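Skedeo Fruit Packing Set – README

Welcome, and thank you for reading this before opening the files! The set comes from Pindham, where the packing staff share the basket work with a robot arm, and it was put together with the people who pack as much as for the people who write code.

There are 261 episodes, 126 of them with notes from the packers. Colour files are stored by session, and every session starts from a fresh layout on the white table.

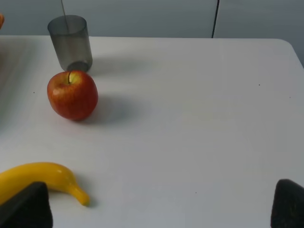 Fig. 1. Wrist view, open gripper, with apple, banana and cup.

Usha Chowdary has packed gift baskets for 16 years, and she wrote most of the labelling guide. Her day has changed more than anyone's – less reaching, more checking, and a good deal more say in which fruit goes where. She still does the ribbons by hand. 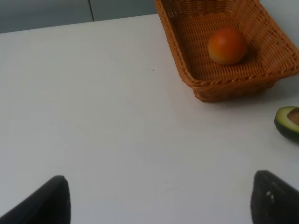

README v. 2, p. 3

Wicker baskets get their own folder, as the rims and the weave gave our labellers plenty to argue over. Please keep the packers' notes with the episodes if you pass them on. Hauwa Ugwu looks after the roster, and she asked that nobody's hours be worked out from the timestamps, so we have taken those out.

Grips on round fruit are labelled "hold" from the moment both fingers touch the peel.

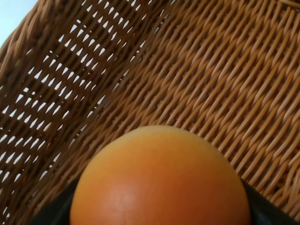
The label says nothing about bruising, which the packers judge later by eye and thumb, and their word is final. Up to 20 episodes have no label yet – we hope to fill those in by January. Corrections are very welcome, and Anisa Tarigan reads every one.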